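Bench Technician, Small Parts Returns
By Santosh Lodhi
July 4, 2021
14 shares | 2 comments

Flatetti is hiring a full-time bench technician for its returns shop in Velville. The shop takes in 2,700 household items a year, mostly mirrors, lamps and kitchen scales, and decides which can be fixed and resold. You will report to Kaj Vídalín, the shop manager.

The work is done sitting or standing at a bench. You check each item, write up its condition, replace worn parts and pack it for the Flirkard outlet store. Edges and rims take up a lot of the day, so you need steady hands and good close vision, with or without glasses.

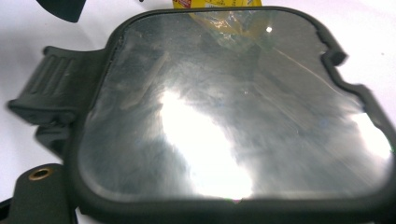 What we ask for

One year of repair, assembly or craft work of any kind. Hobby work counts if you can show it. You must be able to lift 66 pounds and write short, clear notes in English.

Pay and hours

$3,367 a month before tax, plus $400 toward tools after your trial period. Monday to Friday, 7:30 to 4. Saturday shifts start in November and are paid extra.

To apply, bring a resume to the front desk on Msimang Street or mail it to Kaj.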